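Clear Plastic, Black Cloth: Does Wiping the Rack Do Any Good?
1 min read

I have doubts about dusting acrylic with a dry cloth. People swear by it. I went to look anyway.
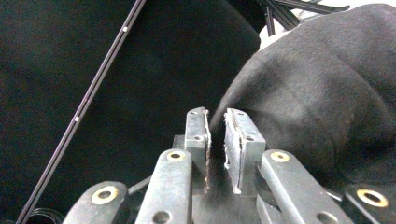

DOSOTTHORPE, September. Dark gray fabric, then, and the claim is that it leaves no lint. I'd want to see that on a window at noon before I believed it.

The rack is clear all over, slots included, and so are the plates in it. Makers love this stuff.

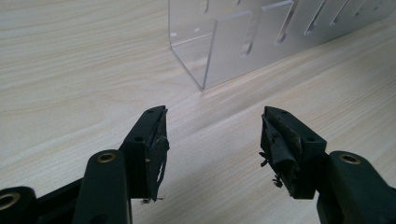 Pale wood underneath doesn't help either, as any smear vanishes against the grain. Zofia Tokarz says a soft cloth is plenty. Maybe. Slots hold dust where cloth won't reach, and I'd pick a small brush every time.

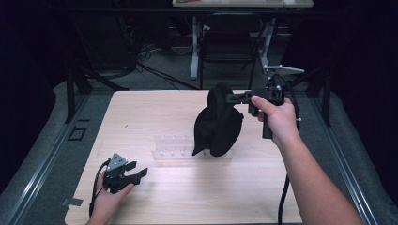 Black cloth held over the rack, four clear tubes standing in a row.

136 shares
5 comments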